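Killeck calibration project: progress report to the Cusent research fund

Fri 11 September

Hi Tuulikki,

You asked for something shorter and less stiff than the last one, so I've put the template aside and I'm just going to tell you where we're at. The headings are still the ones your office wants, so it should slot into the file all right.

Where we are

Quick recap for anyone on your side who's new: we're looking at how well a classifier knows when it's wrong. Plenty of models will hand you a label and a 98 per cent next to it, and that number often means very little. Killeck is our attempt at fixing the number after training, without touching the weights, so that small teams who can't afford to retrain can still use it.

The first half of the year went on temperature scaling and its relatives, and that part is finished. The method fits a single number on a held-out set and it's embarrassingly hard to beat when your test data looks like your training data. We knew that going in, but I wanted our own baselines and not somebody else's table, and Onni has now rerun every one of them from a clean checkout. He got the same ordering as before, which was a relief (I'd already put it on a slide).

The interesting bit starts when the data shifts. Our per-group version, where the scaling depends on which region of the feature space a sample lands in, holds up better than the plain one on 2 of the 6 shifted sets. On the others it's a wash, or slightly worse. I'd hoped for more by now and I'm not going to dress it up. Sointu thinks the groups are too coarse, and I think she's probably right, but finer groups means fewer held-out samples in each, and then the fit gets jumpy. We've argued about this at length!

Data and labelling

The held-out set now stands at 1,284 samples, all with two independent labels. Where the labellers disagreed we've kept both answers instead of forcing a winner, and I'm really pleased we did. It turned up a batch where the model was unsure, both people were unsure, and our old scoring was punishing the model for it. Iida has rewritten the scoring script so it handles split labels properly, and she's put tests around it too, which the old one never had.

One thing I need to own up to. We found 27 samples that were in both the training data and the held-out set. They came in through a merge back in autumn and the duplicate check missed them as they'd been resized. They're gone now, the check compares on content instead of file hash, and we've rerun everything downstream. The headline numbers barely budged, but the figures in my last report were computed with those samples in, so please use the new ones if you're quoting us anywhere.

Compute

We moved the sweeps over to the Mok cluster in winter and I wish we'd done it sooner. Jobs queue for longer but they don't fall over halfway, and Tapio has got the logging into a state where I can find out what a run did without ringing him. We're under budget on compute and over on storage, mostly thanks to me insisting we keep every set of logits. I'd like to shift a bit of money from one line to the other if you're happy with that. No change to the total.

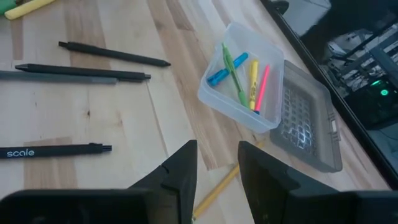

What's been harder than expected

Binning, mainly. The usual calibration error depends on how many bins you use, and you can make two methods swap places just by changing it. We've settled on reporting an equal-mass version alongside a proper scoring rule, and we'll publish the full curves so people can make up their own minds. It cost us a few weeks of going round in circles, and the draft paper is behind as a result.

The other one is ensembles. We'd planned to compare against them on equal terms, but it's hard to say what equal means when one method costs five times the training. Onni has a plot with total cost along the bottom that I think gets us out of it. Still needs a colour scheme you can read in greyscale.

Next steps

October is for the finer-grouping experiments, with some shrinkage towards the global fit so the small groups behave themselves. If that doesn't lift the results on the shifted sets, I'd favour writing up the per-group work as a mostly negative result and putting the remaining effort into the split-label scoring, where I think we've got something useful.

The folks at Prusura have offered to try the code on their own models once it's packaged, and Tapio is tidying the install for them now. Could you let me know whether the grant terms let us hand it over before the paper's out? I had a look and couldn't make head or tail of the licensing clause.

Happy to jump on a call about the storage money or anything else in here.

Cheers from all of us on Killeck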